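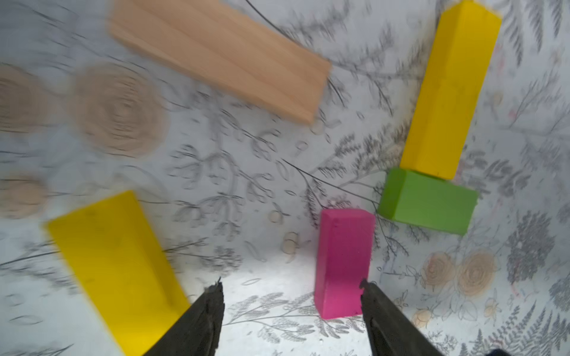

Lambrakis Family Center - Playroom Users' Meeting
Minutes, May, Thursday evening session
Held in the downstairs playroom. Started 6:40 p.m., after the chairs were found.

Minutes of the last meeting
Approved with one correction. The minutes said parents were "enthusiastic" about the new block shelf. Two parents asked for that to read "willing to try it." Changed.

1. Blocks: repair or replace
The chair reported on the state of the block collection. It is a mix of painted blocks (pink, green, yellow and others) and plain wood ones. Some of the painted ones have specks and dark marks on them. The proposal was to retire all the painted blocks and buy one large matching set.

The Porkitz catalog was passed around. The set favored by the toddler group is $342 before shipping. A member asked what is wrong with the blocks we have. The answer was that they look tired. The member said so does everyone in this room, and asked whether a child had complained. No child had.

It was pointed out that the long yellow ones get used every day as bridges and that the Porkitz set has nothing that long. The chair said children would adapt. This was doubted by several people.

Agreed: no purchase for now. The painted blocks will be wiped down and anything with a splinter or flaking paint will come out. The morning group will do this before the next meeting. The morning group asked that the afternoon group also be named in the minutes. So named.

2. Sorting by color
The afternoon group would like the blocks put away by color, in separate bins with labels. They believe this would teach sorting and make cleanup faster.

The morning group tried this last fall and gave it up after nine days. Cleanup got slower, the green bin was always the one used as a hat, and there was a long argument over whether plain wood is a color. The afternoon group felt it had not been given a fair chance.

Agreed: a four-week trial, afternoons only. The afternoon group will time cleanup with a clock and bring the times in writing. "It feels faster" will not be accepted as a result.

3. Floor
A sales flyer from Garnex for foam floor tiles was discussed. The quote to cover the block area is $1,329 and the flyer says the tiles cut noise by 60 percent. Someone asked 60 percent of what. The flyer does not say. Another member noted that tall block towers do not stand up well on foam, and that towers are most of what goes on over there.

The chair will ask Garnex for a sample tile. If they will not send one, the item is closed.

4. Stutosari play kit
The center has been offered a Stutosari kit on loan, with activity cards. The loan is free but there is a $50 deposit. One parent read a card aloud. It told the adult to "invite the child to explore height." General feeling was that the children explore height without an invitation - usually on the windowsill.

Deferred. A request to take it off the agenda for good did not get a second.

5. Other business
The vacuum needs a new bag. It was also on last month's list.
Sign-out sheet for the key is still not being used. Please use it.
Snack money is collected at the door, not left on the piano.

Next meeting same time, same room. Items for the agenda go in the folder by the coat hooks.

Closed 7:55 p.m.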